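Home Explore Notifications Profile

Markos Chatzigeorgiou
Moved the evening bus timetable talk to the library in Nolton. Doors at 6, finish by 8.

The council wants to cut the 14 after February. It is the only bus that reaches the health centre without a change.

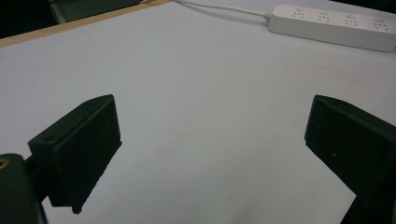
Pale table, white power strip in the corner.

Our petition has 1,832 names so far – paper copies are at the library desk until Elżbieta collects them.

If you use the 14 for work, write down your times and bring them. Even 2 trips a week is worth noting.

Last updated: August 22, 2021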